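Week 4 notes - collecting demonstrations in the simulator

Right, so last week was all theory and I promised you something more hands-on. From now on we're gathering our own examples, and I'll warn you that it's slower than it sounds (and rather more fun!).

Everyone gets the same simulated table in Zendulel to start with. Each example is one run of a short task, done by a person steering the arm, with the joint positions and the camera views saved as you go. Your group needs 80 runs that are good enough to train on, so please don't leave them all to the last evening.
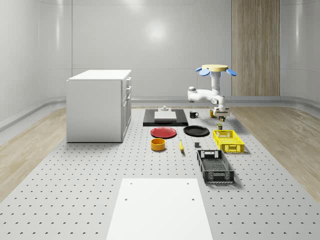

Fig. 1. The practice table in Zendulel, with crates, plates and a banana.

A few things I've learnt the hard way. Move at a steady pace. If you stop halfway to think, the pause gets saved too, and the model will happily learn to dither - mine did, for a whole February. Plan your route before you press record. Shift the starting places of the objects between runs as well, and I mean properly shift them, a nudge won't do.

Keep your failed runs! Put them in a separate folder and write a line on what went wrong. We'll want them in week 6 when we talk about recovery.

Then there's the question of views. You get one wide view of the table and one from close to the wrist, and people always ask which matters more. I used to say the wide one without thinking. Now I'd say look through both before you keep a run, as the arm can hide a good part of a crate or basket from one of them. 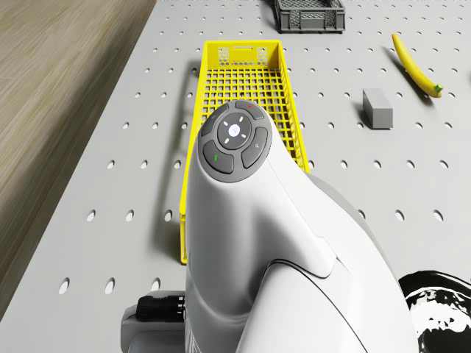
Morena Cocco disagreed with me on this when we went over the draft notes: she would train on the close view alone first, see where it fails, and only then add the wide one. Fair enough, and if a group wants to try it her way with 42 of their runs, I'd love to see the results.

For next time: read the Mogensen handout, section 2, and bring 27 finished runs per group.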